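Setting up the Udix assembly mat kit for a two-arm humanoid

The Udix kit is sold by Multurik as a bench test for dexterous hands. It contains printed paper mats, a set of white plastic plates, a set of blue parts, a setup card and a license key for the Berkance task runner. It does not include a table, a robot or any fixturing. The steps below cover a first installation on a humanoid with two multi-fingered hands, from unpacking to the first scored run. Allow 90 minutes.

Before you start

You need a flat table with a matte top, at least 700 mm on its shorter side. Glossy tops reflect the overhead lights into the head camera and the mat detector loses its outline. If yours is glossy, cover it with dark felt or matte vinyl and tape the edges down underneath.

Hang a plain backdrop behind the table. Black fabric works well. The detector is trained on white paper against a dark surround, and shelves or windows in the background raise the false detection rate.

Update the task runner before connecting the hands. Version 3 changed the grip force table, and old calibration files load without a warning but produce wrong values.

Step 1. Position the robot

Bring the robot up to the table so that the torso faces the middle of the near edge. Lock the base. With both arms at home, jog each wrist down until the fingertips touch the table, and record the two heights. They should agree to within the tolerance on the setup card. If they don't, level the table first. Do not correct the difference in software.

Step 2. Place the mat

Lay the mat with its long side pointing away from the robot. The distance from the torso reference point to the center of the mat is 610 mm for the default arm profile. Smooth the paper from the center outward. Tape is optional on felt and recommended on bare tabletops, at the corners only.

Run the mat detection routine from the Setup menu. The overlay should sit on the printed outlines. An offset that is the same everywhere means the head tilt is wrong; an offset that grows toward one side means the mat is rotated.

Step 3. Set out the plates and parts

Follow the layout file you intend to run. Plates go down before the blue parts. Press each plate flat and check that it does not rock. Pegs that start in a plate should be seated all the way by hand. Pegs that start on the paper should stand upright with nothing touching them.

Keep your hands clear of the mat once the runner shows Ready.

Step 4. Run the single-hand check

Select one hand as active and one as parked. The parked hand is held off the mat with the fingers extended, and the active hand works through the pick list at quarter speed. Watch the contact between the fingers and the part and keep the stop button within reach.

With the right hand active, the grasp on the upright block is the most useful one to inspect. The fingers should close around it without pushing it across the paper.
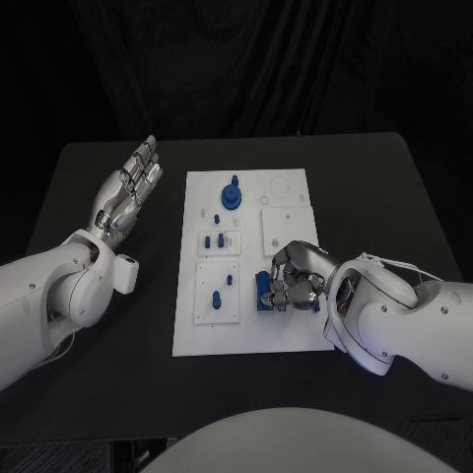
Pichit Saithong wrote in after the first version of this page to say that his hands dropped the block on every lift until he loaded the force table again from the version 3 installer, and that the Setup menu had reported the old file as valid the whole time. He would also like the quarter-speed check to be the default, which it currently isn't.

The reload is worth doing on any robot that has run an earlier release. Go to Hands, then Calibration, then Restore Factory Table, and repeat for the other side. The menu restores one hand at a time and gives no confirmation message, so read the table version in the status line afterward.

Step 5. Run the scored task

Set the speed back to full and choose Scored Run. The runner logs a result for each part: placed, misplaced, dropped or skipped. A part counts as placed when it sits fully in its hole or inside its printed circle at the end of the run. Tilted pegs are logged as misplaced.

Common faults

Mat not found: check the lighting and remove any other white paper from the table.

Plate slides during insertion: wipe the underside with alcohol and let it dry. A small square of removable putty is allowed under the scoring rules.

Fingers touch the plate before the peg: raise the approach height in the layout file by one step and repeat the single-hand check.

Arm stops near the torso: the part is inside the keep-out zone. Move the mat away from the robot and run detection again.

Ordering

Multurik sells the kit directly and through Suksawat. Replacement mats come in packs and can be ordered without the parts. The task runner license covers one robot and can be transferred from the account page.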